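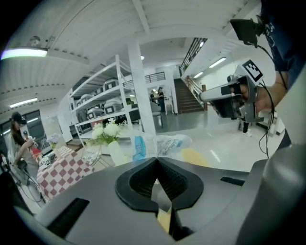

Clingate hand-held grippers: what we'd budget for next time

We bought 7 of these for collecting demonstration data, and I'll say it up front: I love them! The gray shell is light enough for a long morning, the black trigger-style handle suits small and big hands alike (Manju and Vikas share one happily), and the V-shaped jaw picks up a thin packet better than I expected.

Now the planning part. Our quote from Voltstead covered the grippers and nothing else. We spent another 500 dollars on cables, marker plates and shelving with lidded containers – worth every cent, but put it in your first request. Order spare jaw rims too. Ours took 13 working days to come.

Gripes? The cables dangle and catch on sleeves, and the manual is thin. Barış wrote us a better one in an afternoon.

Would I buy again? Yes, and I've already asked for two more in the December budget. 9 out of 10.

– Babar Arain

Related reviews
Meditz bench scale, one year on
Rastogi rolling cart
Leasing or buying your first robot arm

We use cookies to remember your settings. Accept / Manage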